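## 4. Putting your kitchen on the Virneo timer

Okay, you've got the hub plugged in and the little light has gone steady. Now for the part I get the most mail about, which is schedules. I run a shared kitchen and I set ours up in one evening, with a few wrong turns I'll flag as we go.

**Before you start:** have the Virneo app open and your hub code handy. Mine is 1296, so that's what shows up in the steps. Yours is on the sticker under the hub.

1. Tap **Rooms**, then the plus sign. Type a name. Keep it short - anything over 14 letters gets chopped on the hub display.
2. Enter your hub code and wait for the beep.
3. Pick **Meal times** from the list of schedule types. (There's also one called Meal plan. I picked that first and got a shopping list!)
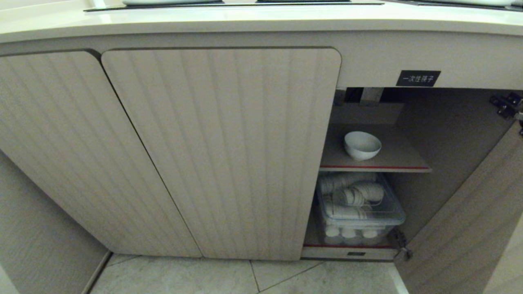
4. Add your first meal. Set the start time and the end time, then press **Keep**. If you just back out with the arrow, it forgets the whole thing.
5. Repeat for each meal. I have 3 on there, and the weekend ones are separate.

> **Note:** The clock comes set to 24-hour time. You can change it under Settings > Display, but do that before you add meals. When I switched afterward, my lunch moved to midnight and I had to type everything in again.

### 4.1 Adding reminders

Reminders are the chimes that go off ahead of a meal. I like one early and one late, so the cook gets a nudge and then everybody else does.

1. Open the meal and tap **Reminders**.
2. Choose how many minutes ahead. I use 30 for the cook.
3. Pick a sound. Rohani Tarigan, who shares the cooking with me, swears by Marimba. I can't stand it, so we settled on Doorbell.
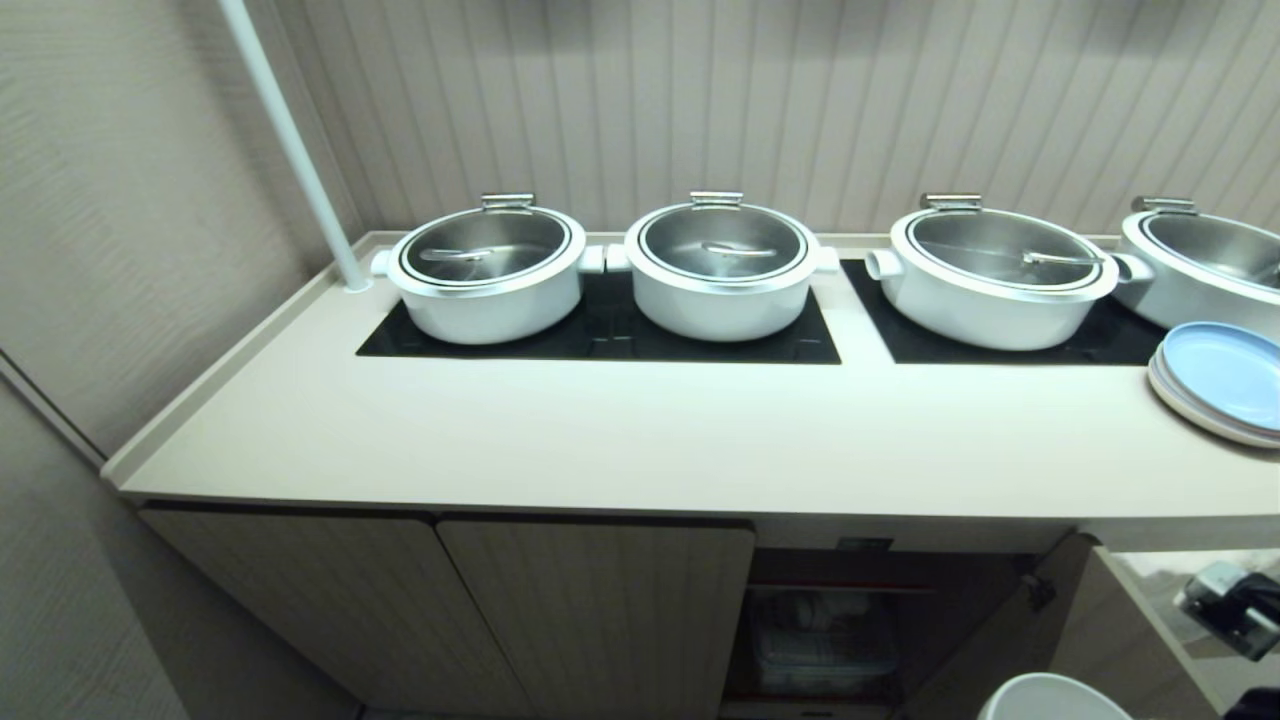 4. Tap **Test**. You should hear the chime within around 2 seconds. If you don't, turn up the volume on the hub itself - the slider in the app only changes your phone.

> **Caution:** A reminder is only a chime. It won't turn anything on or off, so please don't count on it to watch food that's cooking.

### 4.2 Sharing the schedule

Go to **People** and tap **Invite**. The other person gets a link that's good for one day. Give them **View** if they only need to see the times, or **Edit** if you trust them with your lunch.

If the invite never shows up, have them check their junk folder, then send a new one. The old link stops working as soon as you do.

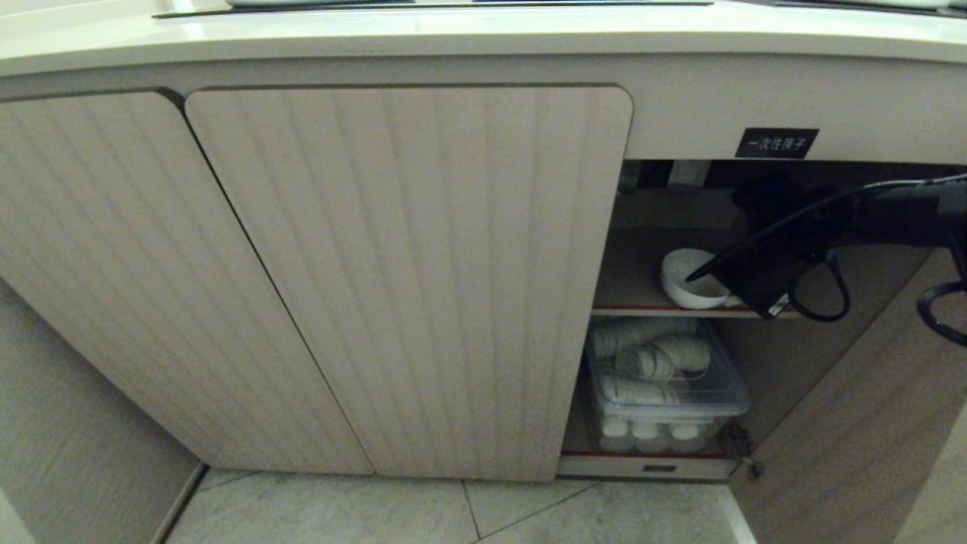

*Cabinet doors under the curved counter.*

Once everyone has joined, pull down on the Rooms page to refresh it. Names show up in the order people accepted, and you can't shuffle them yet.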